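How to get wax, wine and curry out of a patterned tablecloth

Quick one this week, bit of a rush. Had people round Wednesday and the cloth took a beating. 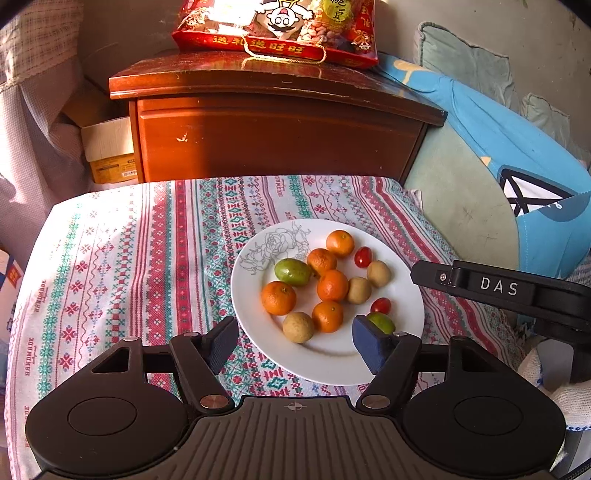
Anyway. Stains. Do them the same night if you can, even if it's only the first step. Left till morning they're twice the bother.

Before you start

Find the care label. No label, treat it as delicate. Test everything on the hem first, on the back, and leave it 10 minutes. Patterned cloths can bleed, reds and navys especially. Dab with a bit of damp white kitchen roll and if colour comes off on it, stop and take it to the cleaners. I use Cludard on Station Road, they're slow but careful.

What you need

Kitchen roll, plain white
Bowl of cold water
Washing up liquid, clear if you've got it
White vinegar
Bicarb
A blunt knife or old bank card
Iron, brown paper
Old toothbrush, soft

Red wine

Blot. Don't rub. Blot from the outside in or it spreads. Then cold water through the back of the cloth, hold it tight over a bowl and pour. Mix one spoon of vinegar, one of washing up liquid, a mug of cold water. Dab on, leave 30 minutes, rinse. Again if needed. Mine needed it three times, it was a cheap bottle and very purple.

Salt: people swear by it. It soaks up a bit if the wine is still wet. Brush it off after and rinse well, gritty otherwise.

Candle wax

Let it go hard. Ice in a freezer bag on top speeds things up. Flick off what you can with the card. Then brown paper under and over, warm iron, no steam. Move to a clean bit of paper as soon as you see grease come through. Coloured candles leave a tint, so dab that with surgical spirit, hem test first as above. Keep that well away from the iron and open the window.

Curry and anything with turmeric

The worst one. Scrape off the solids, lift them up and away, don't smear. Cold rinse. Washing up liquid worked in with the toothbrush, small circles, gentle. Rinse again. Wash as normal, then dry it outside in the sun if there is any. Sunlight fades turmeric better than anything in a bottle. Took mine two afternoons on the line, in March, so theres hope for everyone.

Fruit juice

Cold water straight away, then a dab of vinegar. No soap bar, it can set some fruit stains. Dried in already? Soak it in cool water with a scoop of bicarb for an hour or so then wash.

The wash itself

30 degrees for most. White cotton can go up to 60 if the label says so. Not patterned ones, I did that to my gran's and the blue went grey. Don't tumble dry untill the stain has gone, heat fixes it. Check in daylight.

Line dry, pull the corners square while it's damp. Iron on the back.

Storing

Roll it, folding gives you those hard creases down the middle. An old wrapping paper tube is fine with tissue round it first. I've got 6 cloths in the landing cupboard done like that.

Next time, grease on upholstery. Might be a fortnight, we'll see.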